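How to prepare for a first tour of an assisted living home

When we looked for a place for my mother-in-law, we visited the first home without any preparation, and we came back with a nice folder and no answers. Before the second visit, to Nellura, I made a plan. I write it here for other families.

1. Write down the daily help that is needed now. Bathing, dressing, medicines, walking to the bathroom at night. Be exact. "Some help" means a different thing to every home.

2. Call and ask for a tour near lunch time. You will see how the residents are served and how long they wait. Ask if you may eat there too.

3. Ask for the full price list on paper. The basic rent usually does not include everything. At one home the medicine service was $148 a month more, and we found it only on the second page. 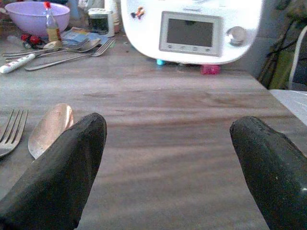
Can I visit a second time without an appointment?
Most homes allow it during visiting hours, but ask at the front desk what the rule is. Go in the evening if you can, when fewer staff are working.

4. Ask who is on duty at night, and how many residents they care for. Nellura had 28 residents when we came. Write the answer down with the name of the person who gave it.

5. Talk with one or two residents, if they wish to talk. My wife asked a lady about the food and learned more than from the folder — also about the laundry.

6. Read the contract at home. Look for the notice period, the deposit, and what happens if your parent needs more care later. Do not sign on the day of the tour.

Keep all your notes in one folder, with the name of each home on top.

Bujar Tomić
February 12, 2023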